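Section 4. Desk Sorting Station: Set-Up for Student Teams

This section applies to all teams of the Gendville Robotics Club working on the office task. It assumes that the arms have been homed as described in Section 3 and that the team has signed the bench sheet. Questions should be directed to the bench supervisor, Ok-hee Moon.

4.1 Preparing the work surface

1. Switch both arms to HOLD at the Jorum control panel and confirm that neither arm responds to the leader handles.
2. Remove any items left by the previous team.
3. Place the envelopes within reach of both grippers. Angles may vary from run to run.
4. Stand the pencil cup to the right of the envelopes and lay the stapler near the right wall.
5. Leave the wire organizers at the back in position. They must not be moved between runs. 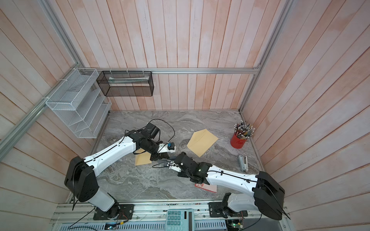
Figure 4-1. Both arms over the work surface, with envelopes, pencil cup and stapler.

CAUTION: Keep hands outside the enclosure whenever the panel reads ACTIVE. One team member must remain at the stop button for the full run.

NOTE: The cables at the wrists need slack to turn. Do not tie them to the arm links.

4.2 Recording a run

6. Enter the team code and the run number. Teams starting in May begin at run 212.
7. Set the time limit to 200 seconds.
8. Release HOLD and complete the sort listed on the task card. Flat items should be approached slowly, with the fingers open until they are close to the edge of the paper.
9. If an item slides under another, continue the run and mark it "overlap" in the log. Overlapping items are permitted.

4.3 Checking the wrist view

10. Open the wrist view in Vekotia and select a moment at which the fingers are near an item.
11. Confirm that both fingers can be seen and that the item is visible between them. Slight blur during motion is acceptable.

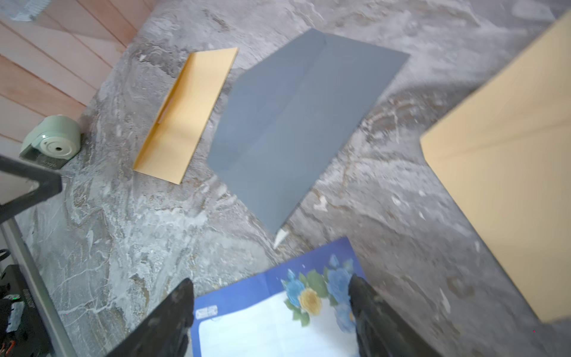

Figure 4-2. Wrist view with the fingers open at the blue booklet.

12. If either finger is missing from the view, stop the session and notify Domingo Espinoza. Students may not loosen the camera mount themselves.

4.4 Closing the session

13. Return both arms to the rest position and select HOLD.
14. Save the runs to the team folder. A folder may hold no more than 3,000 files.
15. Sign the bench sheet and record the finishing time.

Logs are reviewed each Friday by Yolanda Puma. Runs without a team code will be returned to the team for correction. For error 146, see Section 7.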